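第三讲 打开机箱：台式机内部结构与拆装入门

课程：计算机硬件维护基础（实训部分）
讲义更新：2025年6月8日
配套实训：实训三，教材对应第5章

这一讲终于轮到动手了！前两讲讲了冯·诺依曼结构、讲了总线，黑板上画了不少方框和箭头，大家多少有点犯困，我理解。今天开始，那些方框都要变成摸得着的东西：一块板子、几根线、一个沉甸甸的铁盒子。我自己每次打开一台没见过的旧机箱都还是很高兴，里面怎么走线、硬盘藏在哪里、卡扣往哪边扳，各家有各家的想法，看多了会上瘾的。

本讲内容
一、开箱之前
二、机箱里的几个区域
三、主板上要认的东西
四、电源与线缆
五、拆卸顺序
六、装回与通电
七、课后练习

一、开箱之前

先关机，再拔电源线。拔完以后按住开机键5秒，把残余电量放掉。显示器、键盘、网线也一并拔下来，机箱后面最好什么都不连。

防静电手环请戴在不常用的那只手上，夹子夹在机箱没有喷漆的金属部位。教室里穿毛衣的同学尤其注意，冬天那一届有人一边脱外套一边去拿内存条，我在讲台上喊得嗓子都哑了。

准备的工具不多：
十字螺丝刀一把，最好带磁性
装螺丝的小盒或磁性托盘
便签纸和笔
软毛刷
手机，用来拍照

便签纸常常被忽略，但它真的好用。每拔一根线，就在纸上写一句"从哪里到哪里"，贴在线头上。用得熟练了可以省掉，第一次做请老老实实写。

机箱平放在台面上，让要打开的那一侧朝上。立着拆也能拆，但螺丝掉下去会滚进主板底下，找起来很费劲。平放以后光线从上面照进来，插槽、卡扣都看得清楚得多。侧板有的用螺丝固定，有的用拉手或滑扣。品牌机多半不用工具就能开，找一找拉手在哪里，别急着上螺丝刀。

二、机箱里的几个区域

第一次看到内部，很容易觉得乱。我的办法是先不看零件，先看"地盘"。一台塔式机箱大致可以分成这样几块：

主板区。面积最大，一整块电路板，CPU、内存、扩展卡都在上面。
接口区。主板的一条边上排着外部接口，从机箱背面露出去。
电源区。一个金属盒子，可能在上方，也可能在下方。
驱动器区。硬盘、光驱的架子，一般靠近机箱前面板。

把这四块地盘认出来，剩下的就是顺着线走。从电源出来的线去了哪里？从硬盘出来的线又回到哪里？顺两遍，整台机器的逻辑就通了。

下面这台是Dell的旧机型，四块地盘都齐全。绿色主板的左边沿是一排蓝色和黑色的接口，黑色的显卡横插在接近主板中央的扩展槽里，银色的电源盒在靠下的位置，右边是硬盘架和灰色的金属驱动器架。请特别留意硬盘架上那两个蓝色的塑料卡扣，电源左端也有一个蓝色的卡扣，后面讲拆卸时会用到这个线索。
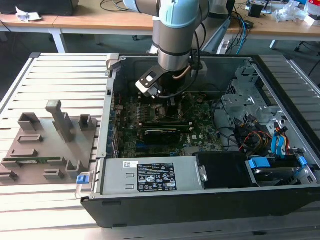

三、主板上要认的东西

1. CPU与散热部分

CPU本身通常看不见，它被散热器盖着。散热器有纯铝的，也有带铜热管的。热管里面是密封的少量工作液，受热的一端蒸发，到冷的一端凝结，再流回来，如此循环。一根看着实心的铜管，里面居然是一个小小的蒸发冷凝系统，我觉得这是整台机器里最漂亮的设计之一！

拆散热器之前，先拔风扇线。固定螺丝要按对角的顺序松，每颗先松半圈，轮着来，不要一颗一口气拧到底。旧机器的硅脂干了会粘得很紧，轻轻左右旋转一下再往上提，千万不要硬拽。

2. 内存

内存条是细长的一条电路板，竖着插在内存槽里，槽的一端或两端有卡子。取的时候把卡子向外扳，内存会自己弹起来一点，再捏住两边取出。装的时候先看金手指上的缺口，和槽里的凸起对上，然后两端均匀用力往下按，听到"咔"的一声才算到位。

实训课上最常见的故障就是内存没插到底。开机没有画面、喇叭一直叫，先别怀疑主板坏了，把内存取下来重新插一遍，很可能就好了。

3. 显卡与扩展槽

显卡插在扩展槽里，靠机箱背面的挡板固定。取显卡有两处要松：一处是挡板上的螺丝或压片，另一处是扩展槽尾部的小卡扣。第二处太容易忘了！卡扣常常被显卡本身挡住，手指伸进去摸一摸，按下去或者拨开，显卡才能垂直提出来。只松了第一处就往上拔，有可能把槽拉坏。

独立供电的显卡还有一个供电插头，也要先拔。低功耗的显卡没有这个插头，由插槽直接供电。

4. 外部接口

主板边沿的接口从颜色和形状就能猜出不少。蓝色的梯形口，十五个针孔，是VGA。USB口里如果塑料片是蓝色的，一般是USB 3.0，黑色的多为2.0。不过颜色只是习惯，各家不一定遵守，拿不准就查手册。

四、电源与线缆

电源盒上都贴着一张铭牌，请大家养成先读铭牌的习惯。上面有输入电压、各路输出的电压和电流、总功率，还有各种认证标志。

把各路的电压乘电流加起来，常常会超过标称总功率，同学们每年都来问是不是印错了。没有印错，各路不能同时跑满，总功率是另外一条限制。看一个课堂用的数字：某电源标称600瓦，整机满载时实测输出383瓦，负载率就是383除以600，将近64%，余量很充足。

电源线的颜色值得背下来：
黑色，地线
红色，+5 V
黄色，+12 V
橙色，+3.3 V
紫色，+5 V待机
绿色，开机信号

这是ATX标准的常用配色，品牌机有时会用自己的一套，测量之前要核对。

SATA数据线是扁扁的一根，两头的插头都是L形，方向错了插不进去。颜色没有电气上的含义，红的蓝的都一样用。有的插头带金属弹片，拔的时候要先按住弹片。请捏插头，不要拽线。

再强调一遍安全问题：电源盒本身不许打开。里面的高压电容在断电以后仍然可能带电，本课程所有实训都不涉及电源盒内部。

五、拆卸顺序

建议按下面的顺序来。不是唯一的做法，但照这个走，基本不会被别的零件挡住手。

第一步，拍照。整体拍一张，每个插头附近再各拍一张。
第二步，拔掉硬盘和光驱的数据线、供电线。
第三步，取出硬盘。
第四步，取出显卡和其他扩展卡。
第五步，取出内存。
第六步，拔掉主板供电和CPU供电。
第七步，取出电源。
第八步，拔前面板的细线，拆散热器，最后拆主板。

现在说说前面提到的蓝色线索。不少品牌机把"可以用手操作"的地方做成同一种醒目的颜色，比如蓝色或绿色。看到这种颜色的塑料件，先试着捏、按、拨，多半能找到免工具的拆法。学会看颜色以后，拿到一台陌生的机器也不会慌，扫一眼就知道设计师希望你从哪里下手。我非常喜欢这种为维修的人着想的设计！

螺丝请分开放。固定硬盘的、固定主板的、固定机箱的，粗细和牙距不一样，混用会滑牙。托盘里划几个格子，按步骤编号放。

第八步里的前面板细线最磨人，电源开关、重启、指示灯，每一个插头都很小。开关不分正负，指示灯分。拔之前务必拍清楚。

六、装回与通电

装回就是把顺序倒过来，听起来简单，可是时间往往比拆还长。有几个地方请停下来检查：

主板下面的铜柱位置对不对，有没有多出来的铜柱顶着板子。
散热器重新装之前，旧硅脂擦干净，新硅脂挤一粒米大小。
CPU供电插上了没有。
风扇附近有没有线会被扇叶打到。
托盘里还有没有剩下的螺丝。

通电前先举手，等老师看过再接电源线。第一次通电侧板不要盖，眼睛看风扇，耳朵听提示音，手离机箱远一点。出现焦味或异响，马上切断插座电源。

如果完全没有反应，按这个次序查：插座，电源背后的开关，主板供电插头，前面板开关线。如果风扇转了但没有画面，查内存，查显卡，查显示器的线插在了显卡上还是主板上。最后这一条每学期都有几组中招，请记牢。

七、课后练习

以下内容写进实训报告，每组交一份。

（一）画出本组机箱的内部布局，标出四个区域，并用箭头画出供电线和数据线的走向。不要求画得像，要求关系正确。

（二）抄录电源铭牌上的各路输出，计算各路功率之和，与标称总功率比较，并写两三句解释。

（三）找出机箱里所有免工具的卡扣和把手，写明各自的操作方向。

（四）选做。若把本组机器的机械硬盘换成固态硬盘，需要哪些线、哪种托架？原来的架子装得下吗？

报告满分28分，布局图占一半。图中接口名称写错的，改正以后可以重新交。

下一讲是BIOS设置与系统安装，本组的机器装好以后请贴上组号，放回架子最下面一层，下次接着用。手环和螺丝刀交回讲台旁的盒子里。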